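4.2 Clearing up at the packing benches

We turn now to the second of the two sites, the Hiswood packing room at Sangkhawat, where small orders of toiletries are put together by hand and where the benches have to be cleared and set up again between orders. The first site, Dukau, was described in Section 4.1 and is a much larger and noisier place. Sangkhawat is a quiet building with a long history of people doing things their own way, and we should admit that both of us grew fond of it during our visits, which may show a little in what follows.

When the study began in August, 31 people worked in the packing room across two shifts. Nearly all of them had at some point done the job that everyone there calls "putting back," which means gathering up the bottles, jars and caps left on a bench at the end of an order and returning them to the shelf in the arrangement the next packer expects. It had never been anyone's job title. It was done by whoever finished first, or by whoever was newest, or, on the evening shift, by a kind of gentle turn-taking that took us several weeks to notice and that the packers themselves found rather funny when we drew it out on paper for them.

The company's plan was to hand this work to two-armed benches supplied by Gavell. The planning papers we were allowed to read describe putting back as "non-value time," and it is easy to see how it came to be called that, because on a time sheet it looks like a gap between two orders. One of us (Thongsuk) spent his first fortnight on site simply standing near the benches with a notebook, and came away with a fuller idea of what went on inside those gaps. People checked for cracked caps. They noticed that a certain size of jar was running low and mentioned it to the person on the next bench. They rested their wrists. They talked, too, about children and buses and the price of eggs, and it was during these few minutes that newcomers picked up most of what they knew about the room.

Figure 4 gives an idea of what the work consists of from the bench's side of things. To a packer it is an ordinary tabletop in need of a tidy, with bottles lying over on their sides and a cap or two that has strayed from whatever it belonged to. 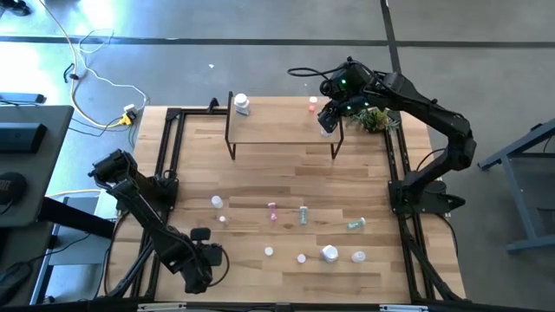 Reading time for this section: 6 minutes

Figure 4. A two-armed bench with toiletry containers on the tabletop and a raised wooden shelf at the far end. One gripper is beside the potted plant near the far right corner; the other arm is folded along the left side.

Several packers looked at Figure 4 with us during the interviews, and we were surprised by how much they had to say about it. What the engineers called "the object set" they sorted at once by trouble. Bottles on their sides were felt to be the easy part, although a bottle lying at an angle gave some of them pause. Small caps worried them more. "I would pick that up with the edge of my hand while I was reaching for something else," one evening packer told us, pointing to one of the little white ones, "and I would not remember doing it." Another wanted to know who had decided that the white pieces should be treated as separate items, when to her eye a lid was half of a jar until proven otherwise. We passed this question on to the bench team, who said it was a fair one and wrote it down.

The plant came up often as well. Packers at Sangkhawat have long kept small things on their benches, and there is a settled understanding about which of them you may move and which you must work around. Nothing of the sort was written into the first task sheets for the automated benches, which listed containers by size and color and had no line for anything else. By the second month a new heading had been added, "items that stay," and it was filled in by the packers on each shift. We think of this as one of the more hopeful moments in the study. It was a small change to a form, but it was the first time that knowledge held by the people on the floor had gone into the setup of the benches in their own words, and several of them mentioned it to us with real pleasure.

In all we collected 113 accounts of putting back, from short interviews, from the shift notebooks and from conversations at the tea table that people kindly let us write up afterward. Three matters run through them, and we take them here in the order in which people tended to raise them with us.

The first was pace. The packers had expected to feel hurried by the benches and were ready to resent it. What they reported was closer to the opposite, a sense of having to wait with nothing in their hands. A person putting back can be interrupted, can stop halfway and say "you go ahead, I'll work round you." With the arms over the table, packers stayed behind the floor line until the order was cleared, and many of them described this as the longest part of the day. Some took to folding cartons while they stood there. Others watched, and became very good at guessing which item an arm would go for next, and a friendly sort of betting grew up around it in which the stakes were never higher than a biscuit.

The second was the matter of who does the leftovers. Any item the bench could not place was left for a person, and on the original plan that person was to be whichever packer was closest. This sounds fair enough, and yet it fell heavily on those stationed at the end of the row, where people walked past least and help was slow in coming. On the evening shift the old turn-taking quietly came back to life to deal with it. On the day shift it did not, and the end stations became unpopular in a way they had never been before. Supervisors who looked only at the order times would have had no means of seeing this, and we do not blame them for missing it. We missed it ourselves until Srisuk began asking people where they would choose to stand.

The third matter, and the one people came to most slowly, was learning. New starters used to spend their first days mostly putting back, next to someone who had been there for years. It was dull and they said so, but it taught them the containers by feel and gave them somebody to ask. Once the benches took over the larger share of it, newcomers went straight to packing, and the older hands found themselves explaining things in the middle of an order, when neither side had much patience to spare. A packer with long service put it to us very kindly: the young ones were quick, she said, and she liked them, but she had stopped learning their names in the first week as she used to.

We do not want to leave the reader with the idea that the packers wished the benches gone. Of the 31, only two told us so plainly. Wrists and shoulders were mentioned again and again, and with relief, particularly by those who had spent many years leaning across wide tables to reach the back shelf. What most people asked for was a say in which parts of the clearing up stayed with them. The day shift proposed that the last order before each break be cleared by hand, with a new starter paired with an experienced packer, and that the end stations be rotated weekly. Hiswood agreed to try the first of these and was still considering the second when our visits came to an end. Section 4.3 compares these proposals with the arrangement at Dukau, where the packers were not consulted until the benches had already been bolted down.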